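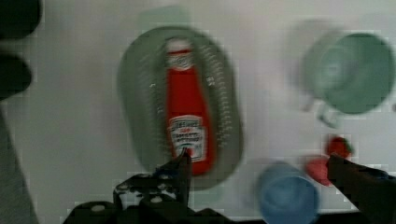
*Page last changed: November 6, 2018*

## Bodalo play kitchen set, table pack

The Bodalo table pack is supplied by Sanen for playrooms and classroom kitchen corners. It combines cookware, tableware and play food, stored together in one crate.

**Tableware and bottles**

- Oval dish, gray, raised rim, textured inner surface. Holds the red ketchup bottle laid lengthwise.
- Ketchup bottle, red with white cap and white label. Do not fill.
- Mug, green.
- Oval plate, lavender, slightly raised rim.

**Cookware**

- Frying pan, black, and a smaller black pan.
- Slotted spatula, mint green.
- Oval colander, mint green, tab handle at each end.
- Measuring cup, mint green, short handle.

**Play food**

- Orange
- Banana peel

Order code 664. Crate weight is nearly 9 pounds. Wash by hand in warm water and drain the colander face down. Replacement pieces ship from the Kameck warehouse, minimum two per order.

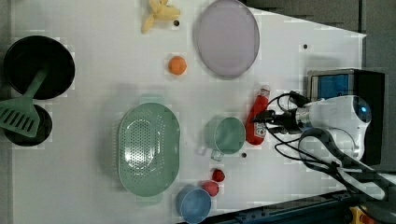 Mansour writes that the colander and the measuring cup should be sold as a pair, as the green pieces are the first to go missing in a shared room. Sanen accepts orders for the pair under the replacement terms given earlier on this page.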